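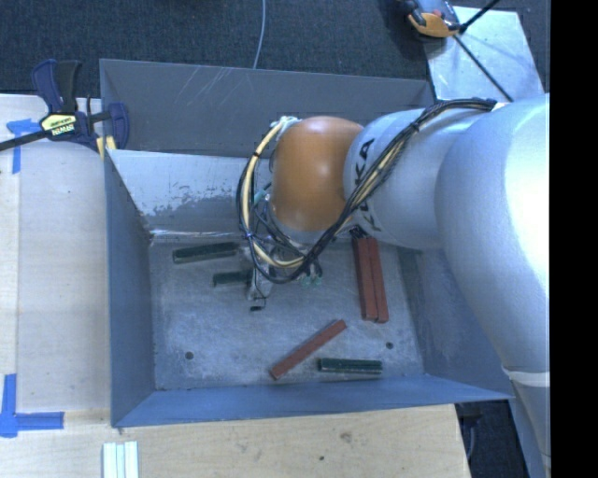

About Skindside

Skindside makes and repairs open-top sheet-metal bins for shops that handle parts in bulk. We have one building, one loading door and a yard for the bins waiting their turn. Our customers are mostly small manufacturers, sorting rooms and training workshops that need a container to hold up under daily loading and emptying.

The company was started by Bohdan Holovko, who had worked as a sheet-metal fitter and was tired of throwing out bins with one bad corner. He rented half of a former feed store and took in repairs from the businesses on the same street. New bins came later, when a customer asked for a set with taller sides than anything in the catalogs. Bohdan still does most of the quoting and can usually be found at the brake in the afternoon.

What we make

Our bins come in three lines.

Olano is the straight-sided bin. It stacks, it fits against a wall, and it is the one to order if floor space is tight.

Witia has flared sides and a flat floor. Loose pieces slide down toward the middle and can be reached from any side. Customers use it for blocks, castings, offcuts and other solid pieces that don't need to be kept in order.

Seol is a low tray with a rolled rim, made for benches. Small hardware goes in it.

All three are made in plain metal unless you ask for paint. A bare floor marks quickly. Pieces dropped or dragged across it leave scratches and cloudy patches, and the walls pick up scrapes wherever things go in and out. None of this affects how the bin works, and we don't treat it as damage. If you want a floor that stays clean-looking, ask us about a rubber liner, which lifts out for washing.

We can put holes in the floor for drainage or for bolting the bin down. Tell us where you want them when you order. Drilling them afterward is possible, but you will have to get the bin back to us.

Repairs

We repair our own bins and other people's. The common jobs are split corners, bent rims and floors that have worn thin. We will straighten a wall if the metal is sound, and replace the panel if it isn't. A replaced panel will be brighter than the ones around it for a while.

Please empty the bin before you bring it in. We have a shelf of things left behind by customers, including a good tape measure, and would like them collected.

Ordering

There is no minimum order. Send us the inside length, width and height, what you plan to put in it, and how it will be moved. A sketch with measurements is fine. Most of our drawings begin as somebody's pencil sketch anyway.

Delivery is by our own truck within the county. Farther out we use a freight company and pass on what they charge. Bins travel nested when the size allows, with cardboard between them.

Visiting

The shop is open on weekdays and you are welcome to come by and look at the bins before you order. We close for two weeks in August. Our next Saturday opening is Sat 3 November, mornings only, for pickups and repair drop-offs. Park in the yard and use the side door. The front one sticks.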